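Projects > Kotari > Publications > Full text
Overview Authors Sections References Downloads Cite

3. Gathering the Demonstrations

3.1 Collection sites and schedule

All demonstrations used to train the Kotari policy were recorded with hand-held gripper tools and no robot in the loop. Recording took place at two sites, Stulness and Stunport, and finished in August. Each site was given the same tools, the same written task sheet and the same processing software. The sites differed in lighting, table height and choice of objects, and these differences were left in place. An earlier trial had shown that a policy trained on data from a single room failed when the table was moved to the next one.

In total, 3947 demonstrations were recorded. After the checks described in Section 3.4, 2661 were kept for training and 528 were set aside for testing. The rest were dropped. The test set was fixed before any model was trained, and no test demonstration shares a session with a training demonstration.

3.2 Recording procedure

A session starts with a mapping pass. The operator holds the tool with the fingers open and moves it slowly over the work area, covering the near edge of the table, both sides and the wall behind. The map built from this pass is used to recover the path of the tool in every later demonstration of the session. If the map does not close, the pass is repeated before any task is recorded.

The mapping pass is followed by a gripper calibration, in which the fingers are opened and closed fully five times. Finger width is later read from the square markers on the two fingers. Demonstrations are then recorded one after another, with the objects rearranged between them by the operator. The task sheet asks for a new starting position each time but does not prescribe one. 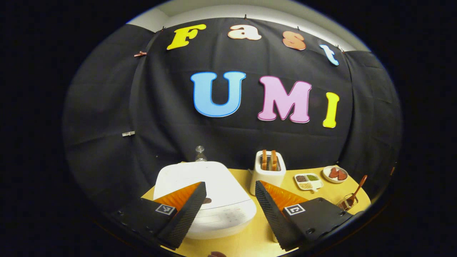
Figure 3. Tabletop with breakfast objects, as recorded from the hand-held gripper. The markers used to measure finger width are visible on both fingers.

Path recovery depends on fixed visual detail behind and around the objects. The objects themselves move during a task and cannot be relied on, and a plain surface gives the tracker little to hold. Large areas of dark cloth were a concern for this reason. In the arrangement of Figure 3, the black backdrop carries seven large cut-out letters in two rows, and their thin contrasting borders make them stand out clearly against the fabric. High-contrast shapes of this kind offer strong corners and edges at a distance well beyond the fingers. The yellow tabletop has a rounded front edge, and curved outlines are less useful to the tracker than sharp corners. We therefore advise operators to keep part of the background in view during the approach and to avoid tilting the tool straight down until the final few centimeters of a grasp.

3.3 Object selection

Objects were chosen to vary in size, finish and stiffness. Glossy and clear items were included on purpose. The lid of the white container in Figure 3 and the clear glass bottle behind it are typical of the surfaces that are hard to locate from color alone. Partial blocking was also allowed. An object did not have to be fully visible at the start of a demonstration, provided that the operator could reach it without moving the table.

Food items were treated as part of the layout and were not counted as separate object classes. Small parts that could not be grasped with the soft finger pads were removed from the task sheet after the first week at Stulness.

3.4 Checks and rejection

Each demonstration was passed through Barbu, our filtering tool, which applies three tests. The first rejects a recording if tracking is lost for longer than half a second. The second rejects it if either finger marker is missing during a grasp or release. The third compares tool speed with a limit taken from the target robot arm, so that motions the arm could not follow are removed.

Tracking loss was the most common cause of rejection at both sites. Marker loss was rarer and was mostly found in tasks where the fingers entered a deep container. Recordings that passed all three tests were viewed once at double speed by a second operator, who could reject them for an incomplete task. No recording was edited or shortened to make it pass.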